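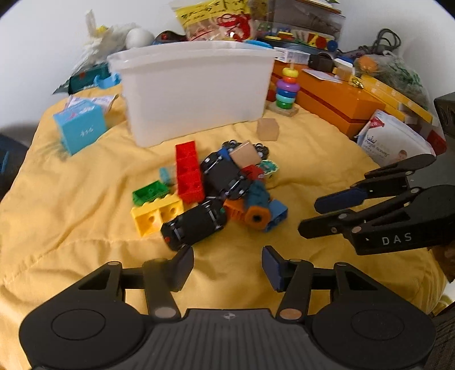 *The pile, the bin and the yellow blanket.*

My sister called from Premport while I was still on my knees by the bed, and I put her on speaker so I could keep sorting.

"Are you crying?" said Seon-mi.

"I'm putting away blocks."

"So yes."

I wasn't, for the record! I was looking at the cars. There were three of them in the heap, and two had flipped onto their backs with their axles showing like beetles. When my son was four those cars belonged to a country called Bituvau, which had more than 30 laws, and the first one was that no car could be put away without a passenger. The passengers were beans. I vacuumed up a lot of citizens of Bituvau in those years.

"Who's getting them?" Seon-mi asked.

"Vava's little boy, downstairs. He's two. He threw a shoe at me in August and we've been friends ever since."

"And what does your kid say?"

My kid was 11 and in the next room with the door shut, and he had said "whatever, fine," in a voice that went up at the end. Then he'd come back and stood there (socks, no slippers, in January) and asked if the ring stacker was going too. I'd said it could stay. He'd said no, it was a baby toy, why would it stay. So I'd left it up by the bin, all its rings on the peg, yellow at the top, and neither of us had brought it up again.

"Yoo's the one I'd worry about," said my sister.

Yoo was the long red block. You'd have to have been there. He was a bus, then a bridge, then for one whole winter he was a person and had to be told good night, and my sister, who was sleeping on our couch that winter, told him good night every time. She did it very politely. She used his full title, which I've forgotten.

"He's right there," I said. "On his side, sort of. You can see all his little rooms."

She was quiet and I could hear her dishwasher.

"Ask him again," she said. "Just about Yoo."

So I knocked. I held the block behind my back like an idiot, and he looked up from the bed and put his hand out before I'd opened my mouth.

"The bean guy can have the cars," he said.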